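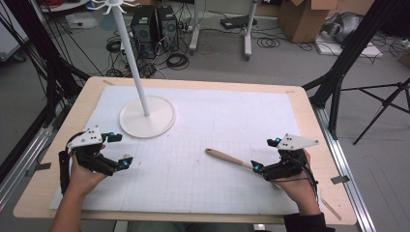

How I Set Up a Little Standing Hook Rack (And Stopped Losing My Keys)

I love a small hook rack. You know the kind, a round base, one skinny pole and a bunch of hooks up top – it takes up hardly any room and it holds all the little stuff that otherwise ends up in a pile next to the toaster. I've put together a few of these now, and I finally have a routine I like.

What you'll need

A standing hook rack (mine came from Thongsuk)
A sheet of grid paper bigger than the base
Tape
A pencil
A soft cloth
Whatever you want to hang on it

Step 1. Tape down your paper

Clear off a table and lay the grid paper flat. Tape the far corners first and smooth it toward you. I buy a big pad with 44 sheets in it, and one sheet lasts me for ages! The grid gives you straight lines to measure from, and it keeps the base from getting scratched while you fuss with it.

Step 2. Put the pole in the base

Set the base down flat, put the pole in the middle and turn it until it's snug. Please don't crank on it. I stripped the threads on my first rack that way and had to wait until July for a new base.

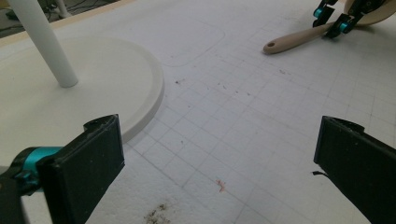

Step 3. Check how it stands. A rack that leans will bug you every single time you grab your keys, so spend a minute on this. Crouch down until your eyes are level with the tabletop and look at the spot where the pole meets the plate. A wide round base like this white one, with its raised rim, is easy to judge against the squares. Turn the whole thing a quarter turn and look again from the new side.

Step 4. Hang things in pairs

Start with your heaviest item, then put something close to the same weight on the opposite hook. My heavy one is a key ring that weighs 215 grams (yes, I put it on the kitchen scale), and a small tape measure goes across from it. Necklaces, hair ties and the dog's spare collar fill in the rest.

Step 5. Find its spot

Trace the base in pencil, cut out the circle and carry that around the house to try different shelves – so much easier than lugging the rack! Mine ended up on the hall table, well back from the front where coat sleeves catch it. Wipe it with a dry cloth when it gets dusty.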